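Usamos cookies propias y de terceros para mejorar su experiencia. Aceptar | Configurar

Informe de prácticas: un brazo robótico en la cocina de Prindico

Prindico sirve 225 comidas al día y quería que un brazo se ocupara de abrir la cámara, sacar bandejas y volver a cerrar. La palabra «ayudar» salía mucho en la propuesta. La palabra «turno» salía menos, aunque era la que leía todo el personal.

Mi tarea fue preparar los ensayos en simulación con el programa Plemis y hablar con las cuatro personas del turno de mañana. Lo primero resultó más fácil de programar.

En el simulador empezamos por una cocina doméstica, con su nevera, su isla y su pasillo de tablas. El brazo tiene allí todo el sitio que quiera y ningún compañero que pase con una olla diciendo «voy».

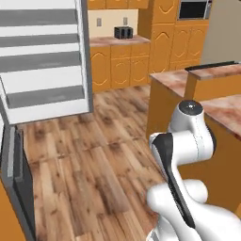 Figura 1. Ensayo en simulación: puerta del frigorífico abierta y brazo junto a la isla.

En mayo llevamos los resultados a la cocina de Stornport. Las cocineras preguntaron quién limpia el brazo. No estaba previsto, así que lo limpian ellas: casi dos horas a la semana que el plan daba por ahorradas.

También cambió el orden de trabajo. Antes se sacaba cada cosa cuando hacía falta — ahora hay que pedirla por pantalla, y dos empleadas se han convertido en expertas en pantallas sin que su contrato se haya enterado. Las espaldas, eso sí, lo agradecen. Nadie echa de menos las bandejas de abajo.

Propongo incluir la limpieza en el cálculo de horas y repetir los ensayos con personas simuladas que crucen el pasillo cargadas y con prisa.

Contacto | Aviso legal | © Petkov, trabajos de estudiantes | Volver arriba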